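Presia Catchment Metering Project: progress report, second reporting period 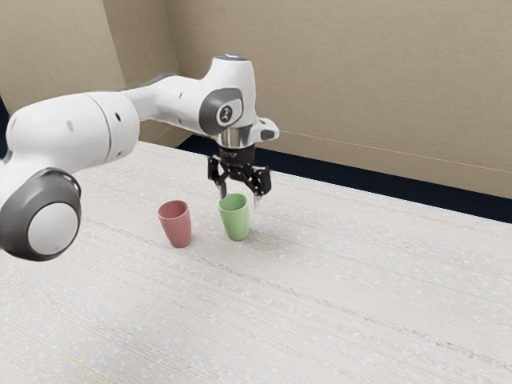
Has the network reached the coverage agreed in the grant?
Coverage stands at 917 metered connections against a target of 900, and the shortfall reported last period in the Dimach zone has been cleared.

1. Installation
The last connections in Dimach were completed in July. Access to the older service boxes was slow, and 9 of them had to be rebuilt before a meter would fit. The cost was met from the contingency line. No further draw on that line is expected.

2. Data quality
Hourly readings now reach the Mareo server from all zones. Gaps remain in the Sheikh zone, mostly between midnight and 4 a.m., when the relay drops its connection. Replacing the antenna cable reduced the gaps but did not remove them. The supplier has agreed to exchange the relay under warranty. Until then, missing night readings are filled from the daily total and flagged in the export.

3. Leakage
Night flow was reviewed for each zone with a complete record. Two mains in Dimach showed steady flow at hours of low demand — both have been passed to the network crew for excavation. Loss in Sheikh cannot be stated until the relay is exchanged.

4. Budget
Spending is within the approved total. We request approval to move the unspent travel allowance, some 2 percent of the grant, to spare batteries.

5. Next period
Exchange of the Sheikh relay, repair of the Dimach mains, and a first full water balance for Presia. The draft balance will be sent with the next claim.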